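Hencombe Family Rooms: progress report to the Sterer Fund

Last updated: March

Storage and furnishing

The grant covered furniture and storage for the bedroom, which families use for overnight stays of up to 14 nights. The white cubby unit is now in place against the wall. It came flat-packed from Marinescu and cost £139, within the amount agreed. Chantelle Molefe put it together in an afternoon. 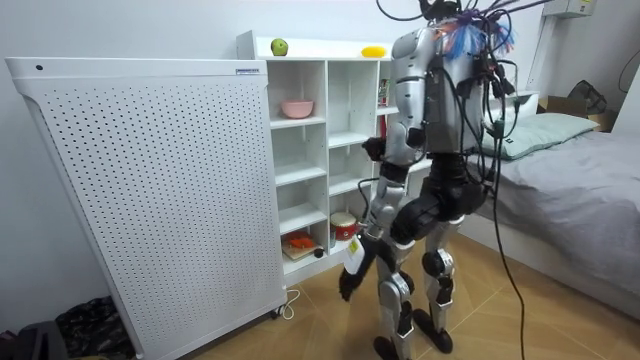

We chose open compartments over drawers so that parents can find things at night without opening and shutting anything. Younger children can reach the lower rows themselves. The wood-look floor tiles were already down and needed no work.

The top of the unit is kept for fruit and the upper compartments for bowls and larger toys.
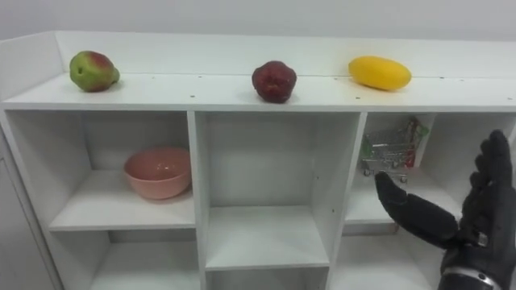 Families asked for spare space for their own belongings, so we are leaving several compartments clear between stays. Small toys and cups go at the bottom. Walter Cárdenas is writing a short list of what belongs where, to be kept by the door.

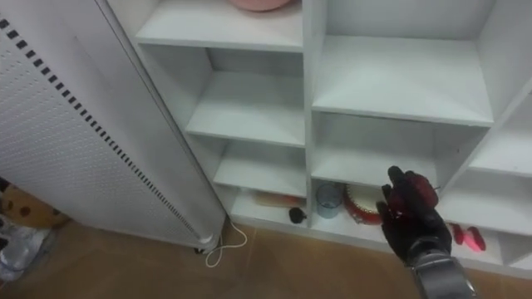

Still to do

Labels for the compartments have been ordered from Sonow. We have 9 stays booked and will ask each family about the storage before they leave. The remaining money is for bedding.

Comments

Pat: Will the shelves be fixed to the wall?

Chantelle Molefe: Yes, brackets are on the list for this month.

Jo: We stayed for 3 nights. Plenty of room for our bits.

Contact: Hencombe Family Rooms office
© Hencombe Family Rooms
Back to top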